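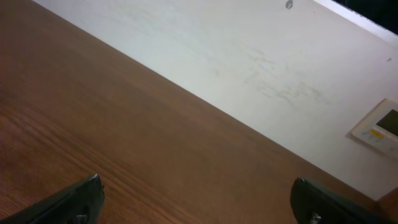

Table and wall, control panel at right. Scuffs still to be cleaned.

Table first. Wiped down with a damp cloth along the grain, then a dry one. Rhys wants the top oiled again before winter and I said leave it until the garment work is finished, or we'll get oil in the fleece. He has a tin of the Movivum put by for it.

The wall behind is marked across the middle. Grey smudges, mostly streaky. Try sugar soap on a small patch before doing the lot. There's a small dark mark higher up that may need filling. Keep water away from the panel. Paint is Goodwin white if it comes to that, 2 L should do it.

Obed asked whether we could shift the table out from the wall a bit. Fine by me, but check the lead on the overlocker reaches.

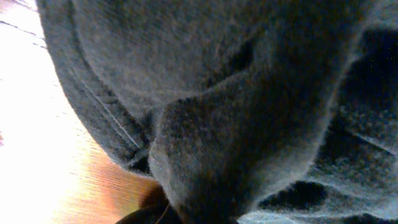 Navley, May

Charcoal garment on the table, bunched up. Brushed surface, shows every bit of lint. The stitching runs parallel along the band and follows the curve. I want to copy that spacing on the Indcombe samples, where ours has been wandering by 3 mm at the joins.

To do:
Measure the band flat, relaxed and stretched.
Unpick a short length on the inside only. Obed to do this, he has the good unpicker.
Lint roller before anything goes back on the shelf.
Move the lamp. Glare on the tabletop makes it hard to see the chalk.

Rhys has the thread order, 47 dollars with freight. Ask him Tuesday if the dark grey was in stock or if they've sent black again.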